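Support > Manuals > Tresport Hand Unit > Section 4: Recording a Demonstration

4.2 Zipper tasks on net and mesh bags

Read section 4.1 before starting. The hand unit must be charged to at least 86 percent, and the work surface must be clear of everything the task does not use.

1. Lay the bag flat with the zipper facing up. Small creases are acceptable and do not need to be smoothed out.
2. Press and hold the record key for 2 seconds. Wait for the tone.
3. Bring the open fingers over the bag and pause before the first contact. The pause marks the start of the approach phase in Nyaga.
4. Close the fingers on the slider or on the fabric next to it, as the task sheet requires.

Note: Keep both finger pads in view during the approach. If a pad hides part of the zipper, continue. Do not tilt the wrist to clear the view.
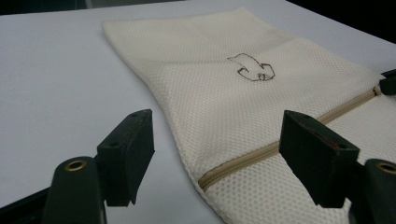
5. Move the slider along the full length of the zipper at a steady speed. If it jams, open the fingers, back off and grasp again. Recoveries are valid data and must not be trimmed.
6. Release, lift the unit clear of the bag and press the record key once.

Repeat until the set holds 26 demonstrations. Change the angle of the bag between takes.

CAUTION: Do not pull against a jammed slider. Fine net tears at the zipper seam, and excess load shifts the finger calibration - see section 6.3.

CAUTION: Keep your free hand away from the pads while they are closing.

Related sections
Calibrating the fingers
Replacing worn pads
Uploading a set to Nyaga

Endberg Technical Support, 26 Gendasgate | Contact | Copyright Endberg | Back to top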